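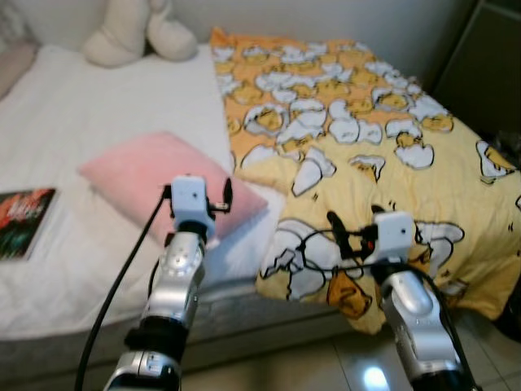 Plovach-Camas: demostraciones bimanuales de orden de dormitorio

Versión 1.2
Fecha de publicación: 2023-10-13
Contacto: Saranya Murthy, equipo de datos de Baltum

Resumen

Plovach-Camas reúne 880 episodios de teleoperación con dos brazos sobre camas a medio ordenar. Cada episodio parte de una cama con objetos encima y contiene una instrucción breve en español, el vídeo de la cámara de cabeza y las trayectorias de ambos brazos. El conjunto se preparó para entrenar políticas por imitación en tareas con tela y objetos blandos. También se ha usado internamente para probar modelos de segmentación, aunque no incluye máscaras.

Tareas

Hay 21 instrucciones distintas. Las más frecuentes:

Poner la almohada en la cabecera
Recoger el libro o la revista de la cama
Doblar la manta hacia un lado
Extender la manta sobre la sábana
Mover el peluche junto a la pared

Las instrucciones se redactaron antes de grabar y no se corrigieron después. En algunos episodios el texto dice "cojín" y en otros "almohada" para el mismo objeto. Se dejó así a propósito.

Recogida

Las grabaciones se hicieron en habitaciones amuebladas con camas de distintos tamaños. Los operadores trabajaron con los mandos Atix, uno por brazo. Antes de cada episodio, una segunda persona colocaba los objetos siguiendo una ficha que indica qué va en la cama y en qué zona, pero no la orientación exacta. Las arrugas de la sábana no se igualan entre episodios.

Un episodio termina cuando el operador pulsa el pedal de fin. Los que superaban el tiempo máximo se cortaron y llevan la marca "agotado". Los intentos fallidos se conservan: 107 episodios tienen el campo exito a falso. Para clonación de comportamiento conviene filtrarlos.

Contenido de cada episodio

instruccion.txt: una línea, UTF-8
cabeza.mp4: vídeo de la cámara de cabeza
brazos.parquet: posiciones articulares, apertura de las pinzas y marca de tiempo
meta.json: habitación, operador (código anónimo), lista de objetos, exito, agotado

Las marcas de tiempo de brazos.parquet y las del vídeo usan el mismo reloj. Las columnas del brazo izquierdo llevan el prefijo izq_ y las del derecho, der_. Izquierda y derecha se toman desde el robot, mirando a la cama.

Anotaciones

Además de la instrucción general, hay 3,000 segmentos con etiqueta de subtarea (acercar, agarrar, levantar, arrastrar, soltar, retirar). Los marcó el equipo de Poduval con una guía común, incluida en docs/guia_segmentos.txt. No todos los episodios están segmentados. La frontera entre levantar y arrastrar es la que más desacuerdos produjo, sobre todo con mantas, y no recomendamos evaluar modelos solo con esas dos clases.

Particiones

Entrenamiento, validación y prueba se separan por habitación, de modo que ninguna cama de la partición de prueba aparece en entrenamiento. Las listas están en splits/. Si se crean particiones nuevas, hay que respetar la separación por habitación; el reparto aleatorio por episodio da resultados demasiado optimistas.

Limitaciones conocidas

Los propios brazos tapan a menudo parte del objeto, en especial al agarrar.
Los reflejos en suelos de baldosa pueden saturar zonas pequeñas del vídeo.
Los objetos pegados a la pared quedan a veces recortados por arriba.
Hay pocas sábanas oscuras. Un modelo entrenado solo con estos datos puede fallar con ellas.
No hay medida de fuerza en las pinzas.

Privacidad

No se grabó audio. Los episodios en los que entraba una persona en el encuadre se retiraron antes de publicar. Si alguien encuentra uno, se ruega avisar con el identificador del episodio.

Cambios

1.2: corregido el signo de la apertura en la pinza derecha; añadido el campo agotado.
1.1: nuevas listas de partición.
1.0: primera versión interna.

La próxima revisión está prevista para noviembre e incluirá los segmentos que faltan en la partición de validación.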